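Nisirik Backpack Sessions | Gallery | Evton Project Pages

2026-07-28

Welcome to the gallery of the backpack sessions. On this page we collect the notes and the picture from our work with soft bags, which we do at the Batska site as one part of the Evton project. The purpose of the sessions is to gather examples, so that the learning system called Nisirik can learn to handle a bag with two arms. The older galleries, for towels and for boxes with lids, stay on their own pages and are not changed.

The work is simple to describe and slow to do. An operator moves the two arms by remote control, from the first reach until the bag is released. Everything is recorded: the joint positions, the gripper openings and the video. One such recording we call an episode. The system later studies the episodes and tries to repeat the motion when it meets a bag lying in a new way.

We began the backpack sessions in June. Up to now we have recorded 244 episodes, and 235 of them were accepted in the review. The other nine were removed, most of them for a gap in the video. A failed grasp is not a reason for removal. If the operator loses the fabric and takes it again, we keep the episode and mark the place of the second attempt, as we wish the system to see how a person recovers from a small mistake.

About the tasks

Three tasks are recorded with the same bag. In the first, the arms turn the bag so that the top points to the back wall. In the second, one gripper holds the fabric and the other one pulls a zipper. In the third, the bag is lifted a little with both arms and put down flat. The zipper task is the most difficult one and we have only 73 accepted episodes of it. For the turning task we have 92, and the lifting task makes up the remaining 70.

Before each episode the bag is placed by hand, and we try not to place it nicely. The straps may lie under the bag, beside it or across it. In the first week we had the habit to smooth the fabric every time, and the result was that all episodes looked very similar. Now the rule is to drop the bag from a low height and to leave it as it falls, only checking that both arms can reach it.

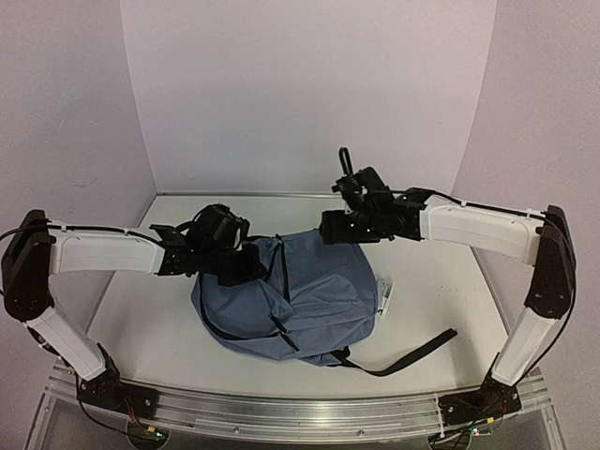
Both grippers at the backpack, left and right. One long strap lies out toward the front rail.

The soft fabric gives us more trouble than we expected from our earlier work with boxes. A box has the same edge each time, but a fold on a bag can move away when the gripper comes down on it. Our operators learned to approach a little slower and to close the gripper only after a short pause. We ask new operators to watch ten accepted episodes before they record their own, and to practice with the turning task for one morning.

Straps are a question of their own. A strap can catch on a gripper during the lift, and then the bag hangs crooked. When this happens the operator should lower the bag, free the strap with the other arm and continue. Please do not stop the recording and reach in by hand.

Labels and review

Each episode gets a short sentence in everyday words, for example "turn the bag to the wall" or "open the front pocket". The sentence is written by the operator directly after the recording, and a second person reads it during the review. We also note which arm moved first. In the beginning this was nearly always the right arm, so we now ask for a change of the leading arm after every fifth episode.

The name Baptiste appears in some of the labels. It is the name of our replay program, and a label with "Baptiste OK" means that the episode was replayed on the arms without an object and the motion was the same as in the recording.

Next sessions

The next recordings are planned with the zipper task only, until it has as many accepted episodes as the turning task. After this we would like to use a second bag with stiffer fabric. Additional pictures will be placed on this page when the zipper sessions are finished.

Back to all galleries | Towels | Boxes with lids | Contact the Evton project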